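Butar Carotenoid Table

README for the food composition table, second release

Butar is a table of carotenoid values for fruits and vegetables sold at the Platham market. It covers beta-carotene, alpha-carotene, lutein, zeaxanthin, lycopene and beta-cryptoxanthin. The table was compiled by Telmo Herrero and checked by Dragica Matić. It is meant for people who write diet software or teach nutrition and need one flat file with consistent units.

Contents

foods.csv -- one row per food, with common name, botanical name, part eaten and preparation
values.csv -- one row per food and compound
methods.csv -- extraction and analysis notes, keyed by batch
changes.txt -- edits since the first release

The table has 600 rows in values.csv and 50 rows in foods.csv. Each food therefore has 12 rows: six compounds, raw and cooked. A food that is never eaten raw, such as winter squash, still has its raw rows, with the value left blank.

Units

All values are in micrograms per 100 grams of edible portion, fresh weight. Vitamin A activity is not given. Users who need it should compute it from the single compounds and state which conversion factors they used, as these differ between countries and have changed over time.

Blank and zero are different. A blank means the compound was not measured in that form of the food. A zero means it was measured and fell below the detection limit, which is listed by batch in methods.csv. The first release mixed the two, and averages taken from it will be too low for lutein in root vegetables.

Sampling

Foods were bought on Saturday mornings from at least three stalls, then pooled by weight. Stems, pits and outer leaves were removed as a home cook would remove them. Peel was kept on apricots, peaches and tomatoes, and taken off carrots and mangoes. The part_eaten column records this for every food.

Pooled samples were cut up under dim light and frozen the same day. Carotenoids break down in light and air, and leafy greens lose them fastest once chopped. Cooked samples were boiled in unsalted water, drained and cooled before freezing. Cooking times are in methods.csv. No fat was added at any stage.

Dry goods (paprika, dried apricots, corn meal) were kept in closed tins on open shelving at room temperature until their batch came up. Storage time in days is in the column days_held.
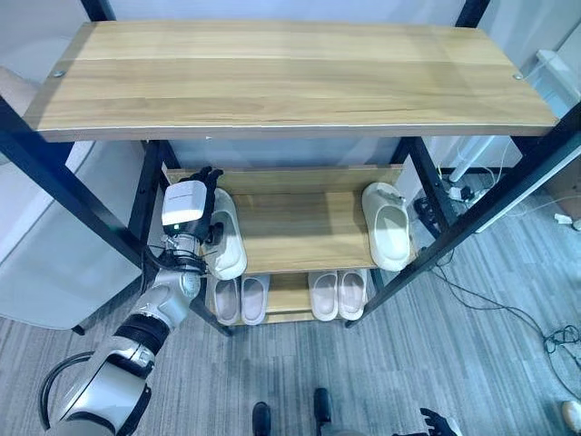
Analysis

Samples were extracted with acetone, moved into petroleum ether and run by liquid chromatography at the Yordanov laboratory. Red peppers, oranges and other foods rich in carotenoid esters were saponified first. Leafy greens were not. This makes the lutein figures for the two groups slightly less comparable than the shared column suggests.

Each pooled sample was run twice. The value given is the mean of the two runs. Where they differed by more than a tenth, the row carries flag D and a third run was made; the mean is then of all three.

Cis and trans forms are summed. The separate peaks were recorded for tomatoes and carrots only and are available on request.

Known problems

Lutein and zeaxanthin did not separate cleanly in batch 4. The sum is reliable, the split is not. Affected rows carry flag S.

Sweet potato is a single variety with orange flesh. Do not use it for white or purple types, which can be lower by a factor of over 200.

Cooked spinach looks higher than raw per 100 grams. Part of this is water loss on draining, and part is easier extraction from softened leaves. The table does not correct for either -- use the yield column if you need values per raw weight.

Mango was sampled in April only. Ripeness was judged by touch.

What the table does not cover

It says how much of a compound is in the food. It does not say how much is absorbed, which depends on the fat in the meal, how finely the food is cut and the person eating it. There are no values for supplements, juices or baby food.

Related files

Zirerura, a companion list of local and regional food names, uses the same food_id column and can be joined directly. Names missing from Zirerura fall back to the common name in foods.csv.

Corrections

Send corrections to Dragica Matić with the food_id, the compound and the source of the competing value. Corrections without a source are logged in changes.txt but not applied.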